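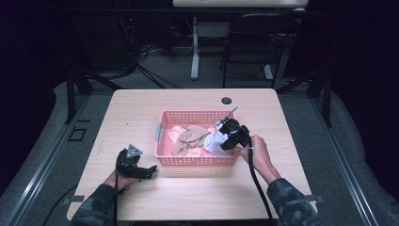

**Ticket 583 — Right hand-held gripper, intermittent loss of position reading**
**Site:** Tresteo demonstration hall, cloth folding table
**Reported by:** Deok-su Wang, visitor program
**Priority:** High (open day, March)
**Status:** Monitoring

**Summary**

During rehearsal for the open day, the right gripper stopped reporting its jaw position to the Nirnelus recording software on 2 occasions. The left gripper was not affected. Visitors are scheduled at the table from 10:00 a.m., and around 200 guests are expected over the course of the day.

**Log**

**8:05 a.m.** Fault reported. The position value held at its last reading while the operator continued to open and close the jaws. No error message was displayed. The cloth sorting task was suspended.

**8:20 a.m.** Recording software restarted. Reading restored, then lost again after several minutes of normal handling.

**8:35 a.m.** Left and right cables exchanged at the Won interface box. The fault remained with the right gripper cable, and the box was therefore ruled out. Cables returned to their original ports.

**8:50 a.m.** Right cable replaced with a spare from the Pustard kit. The removed cable was tagged and retained for inspection.

**9:05 a.m.** Jaw calibration repeated over the bare part of the tabletop, with the jaws fully open and nothing between the fingers.
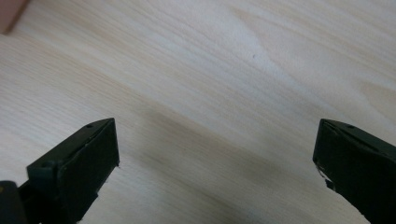 The open position was accepted on the first attempt. The closed position required a second attempt — the operator had released the handle before the prompt cleared.

**9:25 a.m.** Endurance check completed: 1,000 consecutive readings logged with no dropouts. Table released for the demonstration.

**Finding**

Probable cable fault near the connector. Confirmation is pending bench inspection.

**Instructions for demonstration staff**

- Do not allow visitors to stand on or step over the cables.
- If the reading freezes, stop the task and notify the duty technician before restarting the software.
- Record the time of any further dropout in this ticket.

The ticket will remain open until the hall closes to visitors. The condition of the finger pads is to be reviewed at the next scheduled service and entered separately.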